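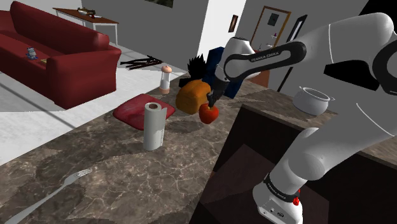 What do you do with bread that has gone stale?
Run the whole loaf under the tap for a second, put it straight into a hot oven, and it will come back soft enough for supper.

My grandmother did this in Varela every week of her life, and I have been doing it for 18 years in my own drafty kitchen (where bread goes hard by noon, I swear!).

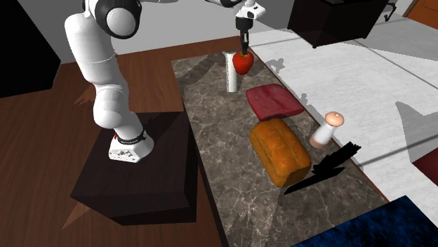 By Zoila Cáceres, Contributing Food Writer

When a loaf is too far gone even for the oven, I tear it up for soup, with plenty of garlic, a spoonful of paprika and 2 eggs stirred in at the end. My cousins in Dastano leave out the eggs and add tomatoes, and we have been arguing over it, very happily, since last April.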